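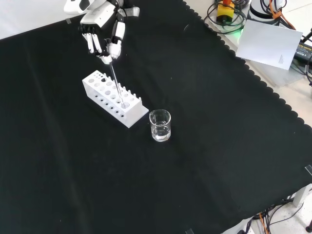
Home | Notebook | Stock list | Bench rota | Back

Glassware bench, small batch trials
August, entry started 9:40 am
posted by: bench 2

Rack and pipette parking

Quick one before I forget. Went back to the white two-size rack for the Brivia dilutions. Big holes take our standard tubes fine, the small row is meant for the narrow ones but I've been parking pipettes there between transfers and they lean. Every time. Long thin glass in a short rack = leans toward the beaker side. Keep the beaker to the right of the rack and leave a gap, do not push it up against the corner. I did that last month and chipped a spout.

Pegs along the back are for drying, upside down tubes only. Somebody has been hanging gloves on them. Please don't.

Black cloth stays for now. Clear glass on the gray table is hopeless, you can't find a tip or a rod once you put it down, on black you get the highlight at least. Downsides so far:
- shows every bit of lint
- creases, and a beaker set on a crease rocks
- that wavy hem, catches on sleeves

Oller has a plain hemmed one in the catalog, item 562. Not ordered yet. Would rather iron this one first and see.

10:25

Water blank made up, 1000 mL in the big flask, labeled, back of the fridge. Clakix detergent rinse x2 then plain water x3 on all the small beakers. Drained on the rack by the sink. One had a haze inside the spout, put it back in the soak. Wrote 358 on the log sheet for the balance check and then saw I'd read the wrong line, corrected to 122, initialed it. Sorry for the mess on the sheet.
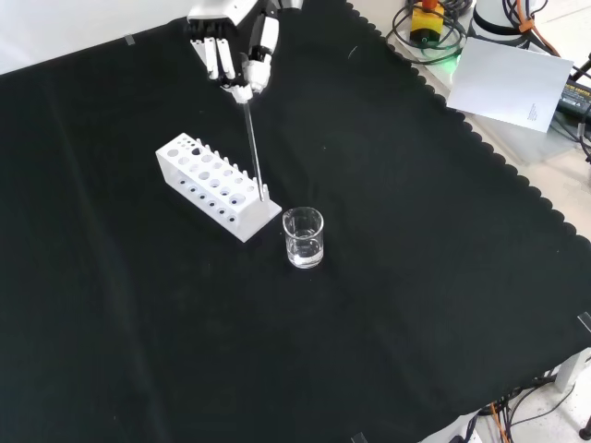

Stirring rods next. We're down to the thin ones, the thick set went with the Afolabi order and hasnt come back. Thin ones are OK for a shallow beaker, bad for anything taller. Pinch high, near the top end, and keep it straight up and down, if you hold it low your fingers are in the way of the markings on the side and you end up guessing the level. Tape on the cloth is worth keeping too, the piece near the right edge especially, without it the whole thing creeps toward you while you work and takes the rack with it. Use the paper tape, the clear stuff leaves gum on the table.

Also on rods: check both ends with a fingertip (gloved!!) before use. Two from the drawer had sharp ends, not fire polished properly. Binned in the glass box, which is nearly full, needs swapping.

11:10

Did the first four dilutions. Nothing odd to report, the third took longer to clear then the others, gave it another stir and left it. Will look again after lunch.

To do
- iron cloth, or order 562
- find out where the thick rods are
- new glass box
- more narrow tubes, only a handful left in the drawer
- relabel the soak tub, the ink ran again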